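Toy bags for the Saltotby dog shelter

2023-08-21

Packing for the Kekana toy drive has started again at Vodis, and we are a bit further along than we were in June. The shelter has asked for mixed bags this time, with something soft and something to tug in each one, so the kennels can share them out without sorting.

We're using plain brown paper bags. Roll the top down a few turns before you start and the bag will stand open on the table while you fill it.
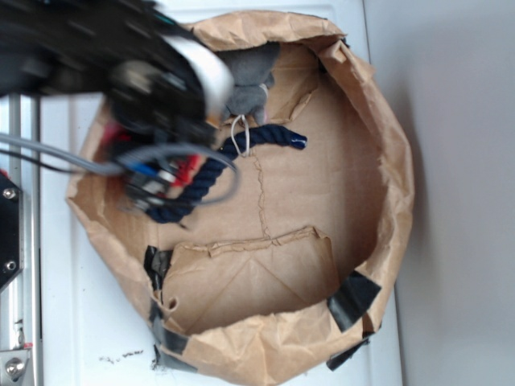

Grey plush toys are going in with the thick navy rope. Please check the seams on anything soft and leave out toys with buttons or hard eyes. Rope toys are fine if the ends are sealed. If an end has started to fray, put it in the repair tub and we'll look at it later.

Torn cardboard can stay in the bag. The shelter uses it for shredding games, and the colour or print doesn't matter as long as there is no tape or staples on it.

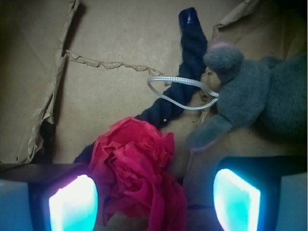
Thin cords and loops need a second look. The shelter would like them taken off before the toys go to puppies, so keep those bags to one side and mark them.

We still need 11 more rope toys, any size. Drop them at the Wusto Road door before 4 pm. Finished bags go on the bottom shelf, tops folded over, with nothing stacked on them.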